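**Nov 16, 2019. Cup nesting, perception and wrist servo**

Picked up where the March branch left off. Goal for the session was to get the new rim detector feeding the planner without the hand-tuned offsets, and to find out why the wrist view keeps losing the middle cup.

Setup is the same as before. White desk, paper cups, fixed camera on the workspace, small camera at the wrist. Planner is Whiteley, built from the main branch with one local patch (see end). Perception runs in Plelau. Logging goes to the Halteck share as usual, under the cups folder. I did not touch the calibration.

First problem was the segmentation mask. Plelau was trained mostly on single cups, and when the cups are nested on their sides it tends to return one long blob. From the wrist the outer cup takes up so much of the image that the fit locks onto its wall and ignores everything farther back. The tan rim gets a decent ellipse when I crop by hand. The small white end past it gets merged with the desk, white on white.

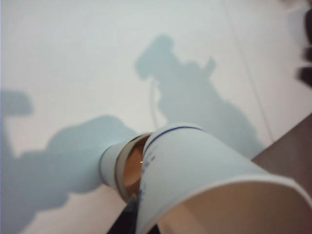

*Wrist view, cups on their side. Tan rim is the one to fit.*

Two more things came out of the wrist images. The arm's shadow on the desk is soft, but its edge is strong enough to give the contour stage false arcs. Raising the gradient threshold kills the arcs and also kills the far rim, so that is no use. What helped was masking on saturation first and running contours only inside the result. The brown interior is the most saturated thing in the view, and the brown wood past the seam can be removed with the desk plane.

The other one is the glint inside the tan cup. The depth fill treats it as a hole and interpolates across, which pulls the axis estimate toward the gripper. I clipped the highlight before the fill and the axis stopped jumping between consecutive images. Clip value is in the config now, it was a constant in the code before.

Reran the stored wrist set with both changes. 1,167 images, of which 108 still come back with no rim at all. I went through the failures quickly. Nearly all are the close ones, where the open end runs out of view and there isn't enough arc left to fit. For those we should just not ask. Added a check on visible arc length, and below 45 degrees the detector now returns "no estimate" and Whiteley holds the last pose instead of chasing a bad one.

Servo loop next. With the old code a dropped estimate made the controller fall back to the pregrasp pose, and that accounts for the back and forth in the logs from the last round. With hold-last-pose the commanded trajectory in replay is smooth. I have only checked this in replay. The velocity limit stays where it was until it has been run on the arm with somebody at the stop button.

Then the fixed camera side. I want the end check to come from there and not from the wrist, since the wrist can't see much of the stack once the gripper is close. For an upright stack the check is simple: three rims, all roughly level, centers lined up, lowest cup touching the desk plane. The color order helps too. The tan band sits between two pale ones, so even when the top rim washes out against the partition the band edges give usable lines.

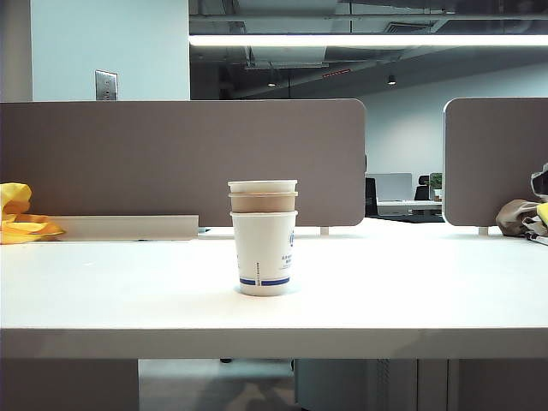

The level test passes with the default tolerance. The centers test was failing on good stacks, and I traced that to the blue print on the bottom cup. The edge finder was picking up the ends of the two band segments and treating the white gap as the side of the cup. Limited the search to the area above the print and it went away. This will break if a cup goes in upside down, so there should be an orientation test in front of it. Not written yet.

Background is also a nuisance. The gap between the partitions shows the office behind, and the chairs back there come up as candidate regions. I set a static region of interest over the desk surface and the strip of partition the stack overlaps. Crude, but it only has to hold for this camera position. The crumpled stuff at both ends of the desk falls outside it.

Drarnavon (the log viewer) still shows the wrist and fixed streams 2 ticks apart. I lined them up by hand for today's comparisons. The fix is probably in how it reads the header stamp, but I haven't looked.

Local patch in Whiteley: the collision margin for the nested cups was counted once per cup, so the planner saw the stack as much fatter than it is and refused most of the side approaches. Now it merges the hulls first and pads once. Needs a proper test before it goes to main.

To do:

- orientation test before the centers check
- run hold-last-pose on the arm at low speed
- label a batch of nested, on-side wrist images and retrain Plelau on them
- header stamp offset in Drarnavon
- move the region of interest into the camera config
- ask whether the 108 failures should stay in the regression set or get their own folder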